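Ticket 62: hand slow to let go, open day at Clarnside
Opened by Glenys McKinnon, October

Hello all, and thanks again for such a friendly open day! The laundry demo drew a lovely crowd, but the fingers were slow to let go of the cloth at the washer on 3 of 13 tries.

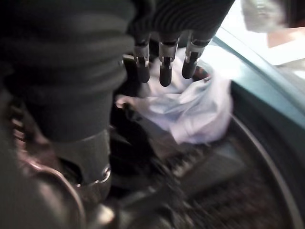

Georges Hakim: Did you re-zero the fingers after lunch? Ours at Vondcombe drifted the same way until we did.

I hadn't, Georges, so I parked the arm away from the machine, hand open and pointing at the floor, and ran the zeroing with the visitors still watching (they loved it).

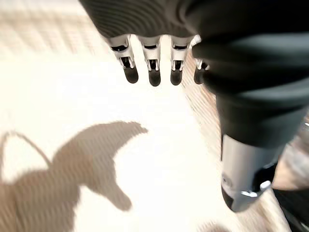
It took five minutes, and the next few goes let go nicely. I'd still like Aksel to check the grip settings before we colour in the schedule for Heltley.

Status: open, with Aksel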